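5/21/22

Spent the day at the lab bench again, which at my age counts as a social life. Vandana Lodhi had left a note on the door saying the Sovutau batch was mine to set up and could I please leave the bench as I would wish to find it. I have wished to find it many ways over the years. Mostly I have wished to find it in another building.

So I cleaned. I started with the drawers, because drawers can be closed again if it all goes badly. One held 15 stirring rods and a birthday card for someone who left in March. I signed the card and put it back. Then the countertop, which is black, and I would like a word with whoever picked black. They told us at Flernville that it hides stains. It does hide stains. It hides them until you put your sleeve in them, and meanwhile every fleck of dust stands out like a star chart. I wiped it down 2 times and then stopped looking at it from the side.
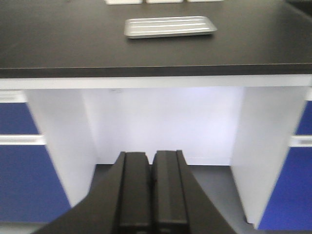

The stool went out to the hallway, where it will be stolen by Herath's people before supper. They have a gift. I don't mind much. That stool has been sinking slowly for years and by the end of a long titration I'd be looking at my own work from below, like a child at a bakery. I stood instead and felt every one of my 60 years in the left knee, the right one having retired early.

Lunch was a cheese sandwich in the stairwell. Dretusora called while I was eating it to say the glassware order will be late, and would we like a credit. I said we would like glassware. The woman was very nice about it and gave us the credit.

That leaves us making do with what's on the shelf, and what's on the shelf is the stuff that survived the students. I went through it piece by piece after lunch. I hold each one up, look for chips on the rim, look for that white haze that never washes off, and then try to remember whether I'm the one who put it back that way. The 500 mL flasks were a disgrace. The beakers did better, maybe because nobody trusts them with anything that matters.

I had meant to sort the divided tray too, the white one by the wall. Vandana has a system for it. She has explained the system to me, with a diagram, and I nodded all the way through and retained the color of her pen.

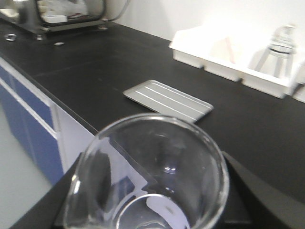
Clear glass beaker, empty, with the ribbed metal tray behind it.

Left at a decent hour for once. Forgot my reading glasses on the windowsill in the office, so I'm writing this at arm's length and won't be checking the spelling. Must ring Dretusora back about the flasks. Must also find out where Herath keeps the stools.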